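1/ Thread on torque and threads, mainly M3 and M4 machine screws going into plastic. I have been asked the same question by three different people this month and would like somewhere to point them.

2/ The question is always "what torque should I use?" The answer depends on the screw, the plastic, the shape of the boss, and whether there is a metal insert. A single figure copied from a steel bolt chart is wrong for all of them.

3/ Bolt charts assume steel in steel. The bolt stretches slightly and behaves like a stiff spring, and that stretch is what holds the joint. In plastic the screw hardly stretches at all. The plastic squashes instead, and then it goes on squashing for weeks.

4/ This is creep. Put a constant load on most plastics and they slowly give. A joint that was tight on the bench will have lost a good share of its clamp load a month later with no vibration and no handling. Warmth makes it worse.

5/ So tightening harder does not help much. A higher load creeps faster. You end up at a similar clamp load, with more stress locked into the boss and a better chance of a crack running down from the top edge.

6/ I keep a log of failed joints. It started on 15 April 2023 and now has 184 entries, all from small housings and handles that came across my bench. I note screw size, boss type, material if known, and how it failed.

7/ The largest group is stripped threads where a screw was driven straight into the plastic and then taken out and put back several times. The second is cracked bosses. Inserts pulling out come a long way behind.

8/ Most of the stripped ones share a cause. The screw was started by power driver and cut a new thread across the old one. Each time that happens there is less plastic left to hold.

9/ The cure costs nothing. Put the screw in the hole, turn it backwards by hand until you feel it drop, then turn it forwards. The drop is the start of the existing thread. I have done this for years and it still feels like cheating.
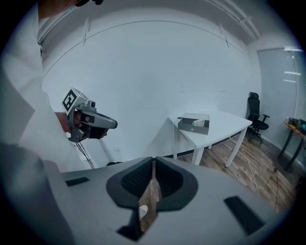
10/ BOSS SIZE. Outside diameter should be at least 2 times the nominal screw diameter, and more if there is room. Thin bosses split. Ribs at the base help against side load and do very little for splitting at the top.

11/ HOLE SIZE. Use the screw maker's table for the material you have. If the part is printed, make a test block with several holes and try them, as printed holes come out small and by a different amount on every machine.

12/ PRINT DIRECTION. A boss printed upright has its layers stacked along the screw. Tightening tries to pull those layers apart. If the part can be laid down so the layers run the other way, do that and accept the uglier hole.

13/ INSERTS. For anything that will be opened more than a handful of times, use a brass heat-set insert. Leave the top of it level with the face or very slightly below. If it stands above, the mating part sits on brass and the joint rocks.

14/ If the insert is fitted from the same side as the screw head, the screw is trying to pull it out from the moment you tighten. Fitted from the far side, it is pulled deeper into the part. Designers know this and still put it on the near side to save turning the part over.

15/ WASHERS. A plain washer under the head spreads the load and slows creep. Spring washers do next to nothing here. Countersunk heads are the worst choice for plastic, as the cone acts as a wedge and opens the hole.

16/ THREADLOCK. Keep the ordinary liquid type away from polycarbonate and ABS. It can attack them, and the crack often turns up days later, by which time everyone blames the torque. A screw with a dry nylon patch avoids the problem, at least into an insert.

17/ DRIVERS. I use two. The Tollport has a preset clutch and is pleasant to hold. The Posodon is adjustable and has a scale I do not trust at the bottom end. I check both against a beam gauge every October.

18/ A clutch driver is only as steady as the hand. Run it slowly for the last turn. At speed the momentum of the driver carries past the set point, and on M3 into plastic that overshoot is enough to strip the hole.

19/ To find a working torque: drive a screw to failure in five scrap parts and write down each figure. Write down the driving torque too. Set your tightening torque between the two, nearer the driving end. Repeat if the material or supplier changes.

20/ Someone will ask about retightening. With an insert and a washer, once, the next day, is reasonable. Straight into plastic, I leave it alone.

21/ I will put up the log as a spreadsheet once I have tidied the material column, where "black, hard" appears far too often.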